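4.2 Recording a tabletop set

1. Both grippers charged, jaws wiped. Close fully, then zero.
2. Lay out small soft stuff, mixed. Overlap is fine.
3. Press record, wait for the tone. Grasp slow, lift, set down, open.

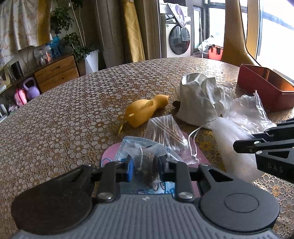

4. Stop after 10 takes. Re-zero. Shuffle teh items before the next lot.

Note: anything under 5 seconds gets dropped at upload.

CAUTION: don't squeeze pouches or thin bags hard. Bad grasps still get saved, flag them yourself.

Questions to Yae Kubo, Karitz desk.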